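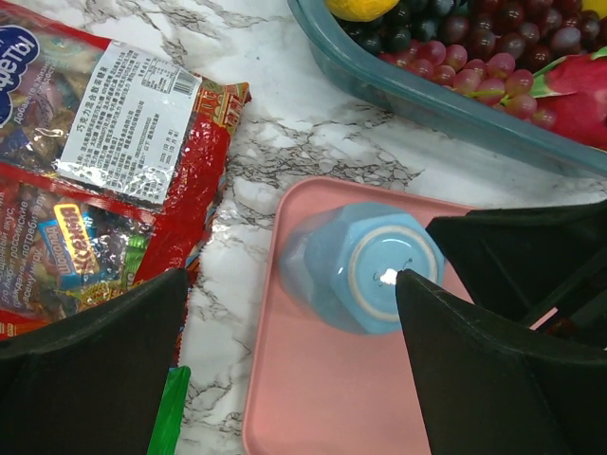
*Figure 1. Wrist camera view over the pink tray, cup upside down, fingers in view.*

# Mug Flipper - summer build report

Shop course, Dreltberg evening program. Written up 9th August.

## What I was trying to do

My dish rack at home is a mess and I had a secondhand arm, so my project was to get it to pick up a cup in whatever position it happened to land, turn it over, and set it down on a tray the right way up. I built most of it at the Zurkbridge shared workshop and then carried the whole thing home on the bus (in two trips, never again) for the last part of the work.

I wanted a kitchen counter and not a clean bench. In the workshop I'd been using a gray mat with a single cup on it and everything looked great, which told me very little about my kitchen. So the test setup has a tray of fruit pushed up close, a bag of candy with a shiny wrapper, and marble, which has veins all over it that my edge detector loves for all the wrong reasons.

## The hardware

The gripper is my own design, the third version. The first two were printed with straight fingers and they couldn't get under anything round. Version three has wedge fingers that narrow toward the tip, all in black filament because that was the spool that was open. I ended up liking the black. It's easy to mask out of the camera picture, and the pink tray is easy to find behind it.

The controller is a Pevano board that I bought used. The wrist camera sits behind the fingers and looks down past them, so the fingers are always in the picture. That bugged me for a week, then I started using the tips as a reference for where the grasp is going to happen, and now I'd miss them.

Total spend was 478 dollars, and a good 300 of that was the arm itself. The rest was the board, filament, screws, and a power supply I had to buy twice (wrong polarity, my fault, big smell).

## Teaching it to see a cup

I took 1464 pictures with the wrist camera over two weekends and labeled all of them by hand on the couch. I used the Melnychuk labeling tool, a little program that gets passed around in our class. It crashes if you undo twice in a row, so save often!

I sorted the pictures into three groups: upright, upside down, and on its side. Upside down was the easy one. The foot ring on the base is a nice pale circle against the blue glaze, and my circle finder locks onto it even with part of it hidden by a finger. Upright was okay too once I had enough handles in the set.

On its side was where I lost most of July.
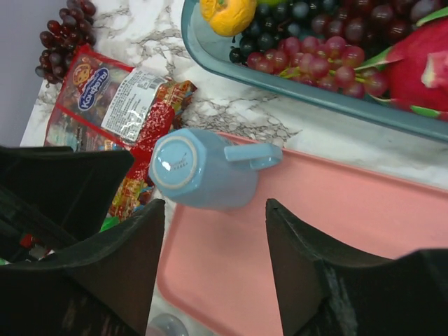 The problem is that the program has to work out two things at once, which way the base points and where the handle went. If the handle is off to one side I can close the fingers across the body and be fine. If it's under the cup, or sticking straight up between the fingers, the grasp plan falls apart. My fix was pretty dumb - I look for the base first, draw a line through the middle of the body, and then only search for the handle in a strip on each side of that line. If there's no handle in either strip the arm backs up, turns the wrist 15 degrees, and looks again.

Glare was the other headache. Glazed ceramic under a kitchen light gets a bright white spot, and early on the program decided the spot was its own object and went after it. I now throw out any blob that is pure white and smaller than a coin.

## Where it stands

Upside down and upright are working well enough that I'd show them to people. On its side works when the handle is easy to spot and is hit or miss otherwise. Glass I haven't tried at all.

Things I still want to do:

- rubber pads on the fingertips, because bare printed plastic slides on glaze
- a slower close, with a current limit so it stops squeezing by itself
- relabel the first batch of pictures, I was sloppy with the handles
- shorter camera cable (it snags on the elbow joint)

If you're starting something like this, move it onto your real counter way earlier than I did. I had over a month of settings tuned for that gray mat and I had to redo nearly all of them. The print files for the version three fingers are on the class drive in the gripper folder, and the ones marked "old" really are old, so don't print those.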